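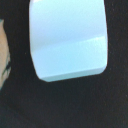 My mother-in-law asked me in October when she could buy a machine that sets the table. She is 84 and her hands shake. I told her not for a good while yet, and I still think so, although I get arguments about it.

The trouble starts with seeing. A person who picks up a cup already knows it's a cup. A camera on a gripper gets very close to the thing it wants, and by then most of what would tell you what the thing is has gone out of view. 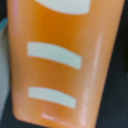 Orange plastic with white markings, seen from the gripper.

Pejman Shojaei, who writes for Wodevness, says I'm too gloomy. His case is that close-up views don't matter much if a second camera has the whole table, and that software now puts the two together fairly well. Fair enough. But a whole table is a lot to keep straight, even when it's made of toys.
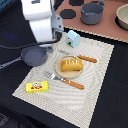

Bread on the plate, knife and fork either side, stove behind.

Lay that out at home and you'd be done before the kettle boiled. Ask a robot and you have to settle what counts as done. Is a fork lying on an angle all right? My mother-in-law would say no. My son would eat with it in the butter.

Dela Sarpong used to run a packing line at Gusside and she put it to me this way: on her floor they moved 2,908 cartons a shift, all one size, and the machine earned its keep. A kitchen has more than 100 kinds of things in it and they're never where you left them.

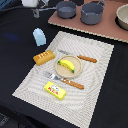 So I'd put shop-floor work well ahead – it's mostly there now, where the parts are the same and the lighting is fixed. Household chores will come one at a time, and I'd guess floors and dishes before anything with cutlery. I'd pay $300 for something that reliably cleared plates. For now my mother-in-law has a grandson who does it for pocket money, and he starts again on Sunday.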